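Jonitz plastic mixing bowls, set of two - review
Posted by Noreen Swati, July 25, 2006

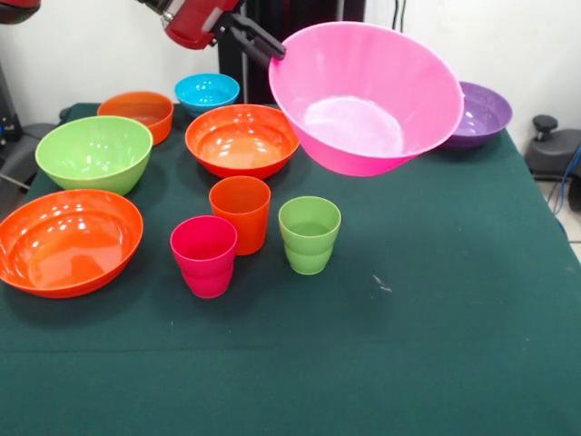
Are they big enough for bread dough? The large one takes a dough made with 1 kg of flour and leaves room for it to double, but the smaller one is only good for half that.

I bought the set from Ugwu in Movside after my old glass bowl broke. I bake twice a week and use a bowl most evenings for salad or batter, so these have had plenty of wear over the past 50 days.

The plastic is thick enough that the sides don't bow when you lift a full load. The rim is comfortable to hold with floury hands. They weigh very little, and my mother, who has bad wrists, prefers them to anything else in the cupboard.

The base is the weak point. There is no rubber ring, so the bowl slides when you whisk unless you put a damp cloth under it. An electric mixer marks the inside as well. Mine has a ring of fine scratches already, and turmeric has left a stain that two soaks in bicarb haven't shifted.

The leaflet says top rack of the dishwasher only. Rizwan put the small one on the bottom and it came out slightly warped, though it still stands flat.

They don't come with lids. Ugwu sells those separately and expects more in September. I use a plate.

Good for dough and salad, less so for whisking. I would buy the large one again on its own if they sold it that way.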